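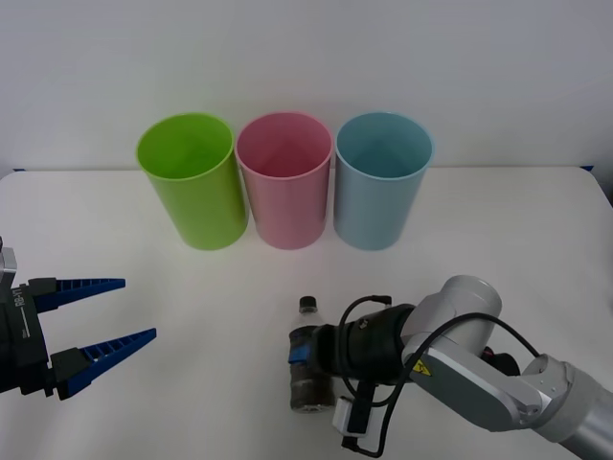 Two arms at one white table, with a bottle between them and green, pink and blue cups along the wall.

Plalex Two-Arm Bench Cell

If you're pricing your first two-arm setup, start with the table. We mean it! Most of the quote requests we get at Plalex list the arms and the grippers, and then there's a blank line where everything else should go. The bench cell is our answer to that blank line. It gives two arms a shared work surface, fixed stations and a sensible cable plan, and you bring whichever arms you have or plan to buy.

We love this layout for pick and place work with everyday objects (bottles, tubs, cups and so on). Both arms reach the middle of the table, so one can work while the other waits, or they can take turns with the same item. A plain white top is a good place to begin, and we find it much easier to set up cameras over than a shiny or patterned one.

What's in the base package

Table top and frame, 32 inches deep
Milon mounting plates, one per arm
Cable clips and sleeves for both sides
Printed setup guide
One remote planning call before you order

The base package is $2456. Arms, grippers, cameras, controllers and freight are quoted separately. Please keep them on separate lines in your budget too, as they often come from different suppliers and arrive weeks apart.

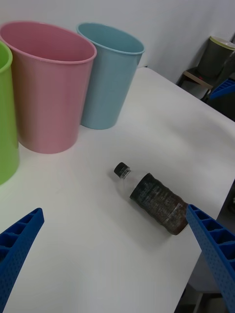 Fingers deserve a line of their own. Long ribbed fingers are lovely on round things, but they take up a lot of room when they're open, and an item lying flat needs clearance on both sides. Measure your widest object, add the thickness of both fingers, and then look at what is standing next to it. If the containers are going to be close together at the back, tell us how tall they are. We can move the stations before the plates are drilled, and it costs you nothing at that stage. Afterward it's a new top.

The Jelau finger set is the one we stock. It's rated for items up to 500 grams, and we'd buy a spare pair with the first order. Fingers are the part you'll be changing most, and waiting on a small parcel with two arms parked is no fun at all.

Cameras are the other thing people add late. A wrist camera hangs below the gripper and brings its own cable, so it changes how low the arm can go and how much slack you need at the wrist. Leave room for a fixed view of the whole table as well, if you can. You'll use it more than you think!
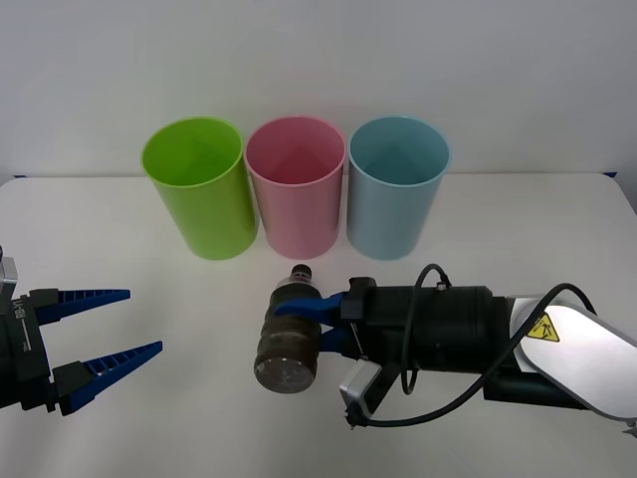 Right arm holding a small bottle over the table, wrist camera and cables below and behind. The left gripper is open.

Planning the space

The assembled bench weighs 73 pounds without arms. Two people can carry it. Put it against a wall if you like, but keep the front and both ends open for getting at the bases and the controllers. Check your outlets early. Each arm and each controller has its own needs, and extension cords across a walkway won't pass anyone's safety review.

The Tamihana rolling base fits under the same frame and can be added later. We recommend it for teaching labs that share a room. For a permanent spot, stay with the standard feet and put the money toward spare fingers.

Lead times are longest in January, when a lot of budgets open at once. For a quote, send your arm models, your gripper models and a list of the objects you want to handle, with sizes and weights, to Rawiri Ashby on our planning desk. A rough sketch of the room is a great help, and pencil is fine.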